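Freya Bramwell
@freyabramwell
Thread on lubricating small gearboxes in hand-cranked and low-speed kit. Mostly grease, a bit on backlash. 1/

2/ Grease is oil held in a thickener. The thickener is there to keep the oil where you put it. Nearly all the lubrication comes from the base oil, so the number to look for first is base oil viscosity, and it is often missing from the front of the tub.

3/ The NLGI grade on the front is stiffness only. Grade 2 is the usual hardware shop stuff. For small open gears turned by hand I use grade 0 or 00, which flows back to the teeth after being pushed aside. Grade 2 gets thrown to the wall of the housing and stays there.

4/ Do not mix thickeners unless you have checked. Lithium complex on top of some polyureas goes runny and drains out of the housing. If you don't know what is in there, strip it, clean it and start again. White spirit, a stiff brush, lint-free cloth, leave to dry fully.

5/ Fill level. People pack the housing solid. The gears then churn the grease, it heats up, and the oil separates. I fill to 30 per cent of the free space on anything with a motor. Hand-cranked boxes are more forgiving.

6/ Moly additive: useful for sliding contact under high load at low speed. Worm drives with bronze wheels need more care. Some sulphur EP additives attack bronze when warm, so read the data sheet and look for the words "yellow metals".

7/ Plastic gears are a separate subject. Polycarbonate and ABS can craze with mineral oil. Acetal and nylon are usually fine. I use a PAO-based grease on all of them to save keeping two tubs.

8/ Backlash. Measure it before you clean, then again after. Old thick grease fills the gap and makes a worn pair feel tight. The Cosgrove winch I did for the sailing club at Ultunside felt perfect until it was clean.

9/ Bevel pairs have two adjustments, one for each gear along its own shaft. Shims behind both. Change one at a time and write it down. Marking blue on three or four teeth, turn by hand under light drag, look at where the patch falls.

10/ Patch at the outer end of the tooth (heel) or the inner end (toe) usually means backlash or shaft alignment. Patch too high or too low on the flank means the pinion is at the wrong depth. With straight teeth I aim for the middle, slightly towards the toe, as load moves it outwards.

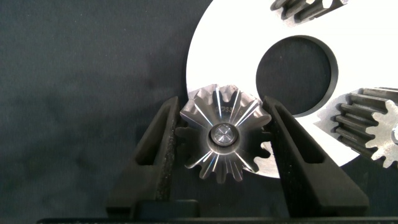
Freya Bramwell · @freyabramwell · June 26, 2026

11/ Bevel teeth get smaller towards the centre, so old grease packs hardest at the inner end, near the hub. Clean from the hub outwards. Any lettering on the face is worth writing down before you reassemble.

12/ Intervals. For the Hotesetti grinder, which runs daily, I regrease every 90 hours. The winch gets done once a season, in July. Neither figure came from a manual. I opened them up early a few times and looked at the colour.

13/ Grey paste means fine metal. Brown and sticky means oxidised. Milky means water. Grey in the first few hours after fitting a new pair is normal running-in, so change it once and carry on.

14/ Someone will ask about the Zallitz spray. It is fine on hinges. The solvent carries it in and then leaves a thin film, too thin for loaded teeth.

15/ Next thread will be seals.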